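Put the Bolts in the Model
by Imogen Birkett

Our cell at Brudstead has a twin. The real one lives in a drafty bay behind the loading dock, and the other lives on Sheila Mapplebeck's workstation, where the floor is always swept and the arm has never once dripped grease on anybody. I look after the real one. Sheila looks after the other. You can guess which of us gets invited to present to management.

I have come around to the twin, mostly. We try every change on it first: new gripper fingers, a different tray height, a reach that somebody upstairs swears will save time. If the arm goes through the table on Sheila's screen, she says a word and moves a slider. If it does that in my bay, I fill out a form called a Roltness sheet, which has 18 boxes and wants a signature in two of them.

My complaint is with what people think setup means. They think it means the arm. They will spend a week on joint limits and then drop the tray in wherever it looks nice, as if trays were throw pillows. But the arm is the part that arrives finished. Dremar built it, Dremar tested it, and Dremar will send a very polite man if it breaks. The tray, the table and whatever the tray sits on are our problem, and in my experience they are where most of the trouble lives.
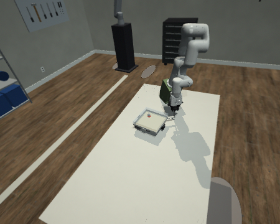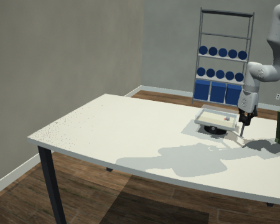

The arm and the tray in the simulated room.

Last May we lost most of a Friday to a pick that worked on the screen every time and missed in the bay about as often as it hit. The software people checked the software. I was asked, kindly, whether I had bumped anything. I had not bumped anything. What I had was a table with one adjustable foot that had backed itself out, so the top leaned a little toward the loading dock. The tray leaned with it. The arm, bolted to its own plate, stayed perfectly level and went on reaching for a place where the part used to be.

The fix was a wrench and a bubble level. The write-up ran longer than the repair and used the word "misalignment" so many times that I started to feel sorry for it.

Here is what bothered me. The twin had no adjustable feet. It had legs, and legs in a simulation hold a table up by good manners. Nothing in that room can work loose. So when the pick failed, everybody trusted the clean version and went looking for a fault in the dirty one, and the foot was the last thing anyone thought to check, me included. I had walked past it all morning with a coffee.

I asked Sheila to let the twin be a bit worse. I wanted a tilt she could dial in, and a tray that could sit crooked, and fingers that wore down. She told me that would make the runs harder to compare. I told her the bay was already hard to compare and had been since it was built. We went back and forth like this through lunch, and in the end she gave me the tilt and the crooked tray and refused the fingers on principle. I still don't know what the principle is.

With the tilt turned on, she ran 2,020 picks over a weekend. The result was a plain little chart showing how far the table could lean before the gripper started missing, and I have it taped inside the cabinet door. I check the feet on Mondays now. It takes less time than finding the bubble level, which someone from Sowerby borrows and puts back in a different drawer.

There is a school of thought that says maintenance people should stay out of the model, and I understand it. We'd fill it with dust. We'd want a hose that snags and a guard door that has to be lifted slightly before it will close. But somebody should be allowed to add the things that go wrong, and it ought to be whoever has had to lie on the floor and look up at them. I'd settle for over 30 minutes of Sheila's time a month. I have a list, and the fingers are still at the top of it.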